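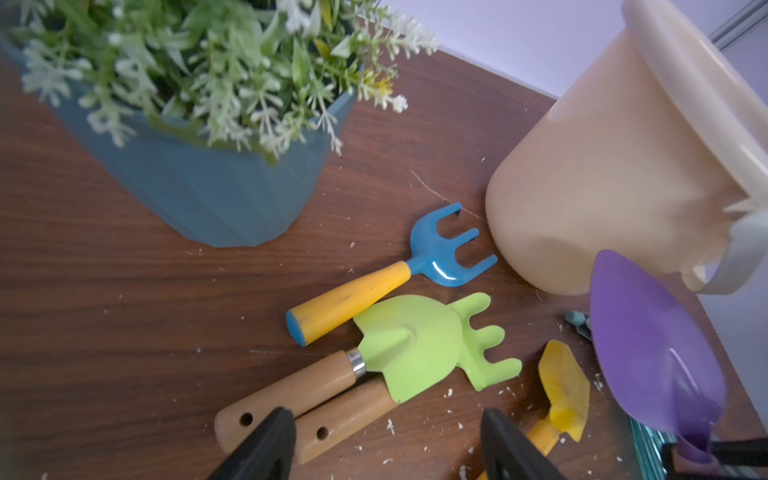

Budget due by noon. Modupe had the form open and one line left, the arms.

Two arms, she typed. Huver. 776 a month on the lease, 12 months. Deleted it. Typed it again.

Bruvgate was cheaper – slower too, and no spare fingers in the box. Who sells a gripper with no spare fingers? Potting season ate fingers. Grit got in evrything.

She got up, looked at the bench. Little trowels, little forks. Small handles, wooden ones, yellow ones. That was the whole job. If it could hold a child's trowel it could hold anything in the Mulligan greenhouse. So, finger pads, extra. Add a line. And cables, she always forgot cables.

Then the spray bottle.

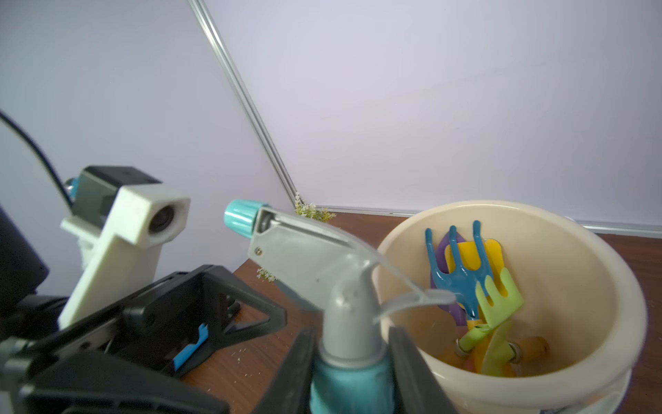 Liis Ramanauskas, on speaker, wanted to know why anyone would pay for two when the second one would sit idle till July. Lease one, she said, and put the rest in pads and a service plan, and don't let Zukeo talk you into theirs.

"One can't hold and squeeze," Modupe said.

"Can you?"

She tried it, in the air, with one hand. Damn.

11:40. She changed the 2 to a 1. Changed it back. Seventy-one dollars over, either way teh form would go red – she hit send.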